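Search this site Search Go
Last updated October 5, 2024

The woman who runs Stilline, the party rental shop in Jornley, started the business with 68 dinner plates and a borrowed van. She had bought the plates from a restaurant that was closing, with no plan except that they were cheap and she liked them. A neighbor asked to use them for an anniversary party and offered to pay. A month later someone who had been at that party called and asked for the same thing.

"I didn't know it was a business," she says. "I thought I was lending people plates and they were being nice about it."

She now rents tables, chairs, linens and glassware too, but plates are still the part of the work she likes to talk about. We met in the front room of the shop, where customers come to choose their settings. The phone rang several times while we were there and she let it go to the machine.

Most of her customers are families. They call about graduations, retirements, baby showers and reunions. Weddings bring in more money per order, but she says they are a smaller part of the year than people assume.

"A wedding customer has been thinking about this for a year and has pictures on her phone," she says. "A family customer calls and says, my mother is turning eighty and I don't own enough forks. I can help that person in ten minutes."

The first thing she asks is what they are serving. People often want to begin with color, and she steers them back to food. A stew needs a plate with some depth or it will run to the edge as the guest walks back to the table. Barbecue needs a wide one. For cake and coffee she suggests a smaller plate than the customer usually has in mind, as a slice of cake looks lost on anything big and the guest has to hold a cup in the other hand.

After that she asks whether people will be sitting down. If guests are going to stand, she won't send heavy plates, even if the customer wants them.

"I've been at those parties," she says. "You've got a glass and a plate and somebody wants to shake your hand. Give me something light."

She is less interested in matching than she used to be. In the early years she kept only white, and bought every piece in one pattern so that a broken plate could be replaced without anyone noticing. Then the maker dropped the pattern. She spent most of a winter driving to estate sales looking for more of it, and gave up when she realized that the customers had never once asked what the pattern was called.

These days she mixes sets on purpose. Her rule is that every table should have one plain color that shows up at each seat, and then anything else can change. She thinks mixed settings look better in a house, where the chairs don't match either. They also solve a practical problem - when two parties fall on the same day, she can split the stock between them.

Not everyone agrees. Gustodo, the caterer she works with most, prefers to plate on white and has told her so many times. Their head cook feels that sauce looks wrong on a strong color. She has stopped arguing and sends white for anything they plate in the kitchen, and keeps the colors for buffets.

"They're right about the sauce," she says. "They're wrong about salad. Salad looks good on everything."

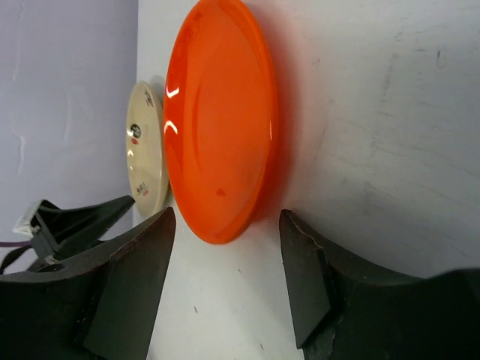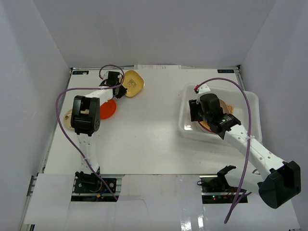
What do customers most often get wrong when they order?

"They order one plate per guest," she says. "People put a plate down, go and talk to somebody, and then they don't remember where they left it, so they take a clean one. For a buffet I tell them to order half again as many. For a sit-down dinner you can stay close to the guest list, with a few over. And they forget serving pieces. They'll have everything for the guests and then there's nothing to put the potatoes in."

The largest order she has filled was for 247 people, a school reunion at the old Olmedo dance hall on the edge of Jornley. It was held in December, and the hall had a kitchen with one small sink. The plan had been to wash between the main course and dessert. When she saw the sink she drove back to the shop and loaded every dessert plate she owned, along with the bowls, and some guests had their pie in a soup bowl.

She charges for washing as part of the rental, and asks customers only to scrape the plates and stack them back in the crates. Some wash them anyway. She appreciates the thought but says it makes no difference to her work, as everything goes through the machine again before it goes out. What does help is keeping the sizes separate. A crate with dinner plates sitting on top of saucers is the one most likely to come back with chips in it.

Breakage is lower than she expected when she started. The usual loss is a plate left behind, scraped into a garbage bag with the food or taken home by a guest under a pile of leftovers. She gets a few of those back each year, often months later, from somebody who has found one in a cupboard and asked around.

"I never charge for those," she says. "They drove all the way over here with one plate. What am I going to say?"

Chipped plates are taken out of the rental stock the same day. She used to throw them out, but a woman who makes mosaic tabletops asked for them and now collects a box whenever there is enough to fill one. Faded linens go to the animal shelter.

Prices have gone up in the last couple of years, mostly to cover fuel and hot water. She has kept the minimum order low, at 6 place settings, although it hardly pays for the time. Small orders come from people who have just moved, or who are having the in-laws over for the first time and are nervous about it. A good number of them come back later with larger ones.

I asked whether she worries about disposable plates, which cost less and can go straight in the trash. She says she uses them herself for cookouts and doesn't see them as competition. Her customers have decided that the meal matters to them, and they want the table to show it. She does think people overestimate the trouble of using real plates. The crates are dropped off and picked up, and there is less to carry to the curb the next morning.

She employs five people in the busy months and two the rest of the year. The job she finds hardest to hire for is delivery, where the driver has to be able to lift and also to deal with a host who is still in a bathrobe with guests coming in an hour. Her current driver was a mail carrier before this and is good at it.

At home she eats off three of the plates she started with. The rest of that first set has been broken or has gone missing, except for a small stack on a shelf behind the counter. A customer tried to rent those last spring and she had to tell him they weren't available.

"He offered me double," she says. "I gave him the blue ones."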